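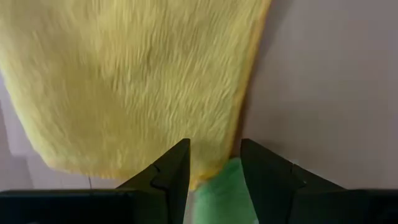
Yellow long-pile cloth with orange-tinged hem

Print | E-mail

Hikholm Household Textile Reuse Program
Progress report to the Valtonen Fund, period ending July

During the reporting period the program collected 2,971 kilograms of used household textiles through the Brarnska and Jasent drop-off points. Of this amount, 905 kilograms went to partner shelters and 800 kilograms were sold for fiber recovery. The balance remains in storage pending sorting.

The sorting room lease was renewed in July on unchanged terms. Staff training was led by Nadhirah Setiawan and completed by 44 participants. Delivery of the second baling press is delayed -- the supplier has confirmed a new date in the next quarter -- and the related budget line is unspent. We request approval to carry it forward.

Submitted by Sigita Laur, Program Manager

Print | E-mail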